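ok so the student project thread, as promised to the three people who asked. our team is teaching a robot arm to take old desktop computers apart and sort the pieces. the project name is Holeo, please don't ask, we voted at midnight

there are four of us: me, Kaede Chiba, Recep Dağdelen and Emrys Nicholas. Emrys does the printed parts and has redone the fixture plate nine times now (nine!!)

this month is all about hard drives. one drive, one blue caddy, one open PC lying on its side. sounds easy. it is SO not easy
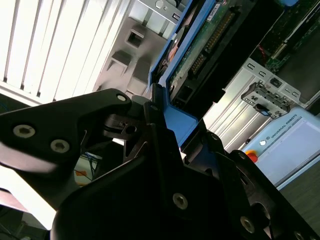
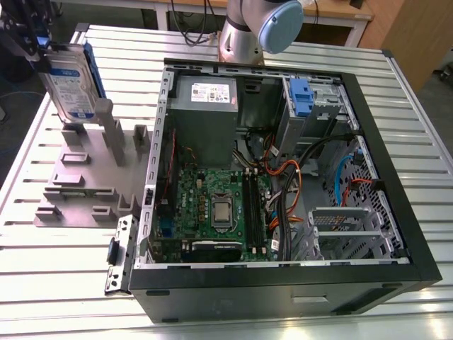

same PC and same drive in all four of these btw

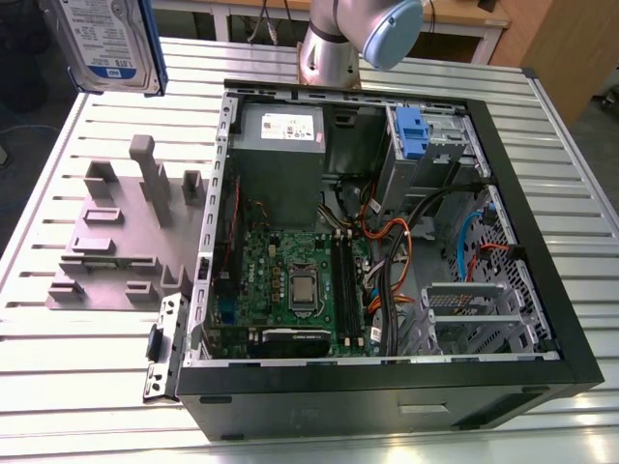
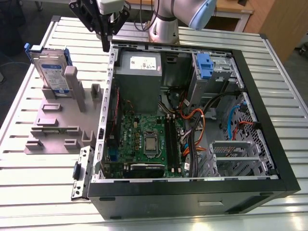 the thing I keep fighting with is grip angle. if the drive tilts even a little in the fingers, lining it up with a slot gets really fiddly — Kaede wants to fix it in code, I want better finger pads, we're both stubborn

we've logged roughly 3000 tries since April and 221 of those are just from this week. my wrists are fine, the arm's wrist I can't speak for

next up is RAM. those little white latches scare me. Recep says start with the easy side and I said Recep, there is no easy side

demo for the class is 10/12/2018 and I still have to write my half of the report — if you've done caddies with a two-finger gripper PLEASE tell me what pads you used

Recent threads
Why our fixture plate kept warping
Notes from the Endby robotics meetup
Picking a screwdriver bit, part 2
Club night recap: line followers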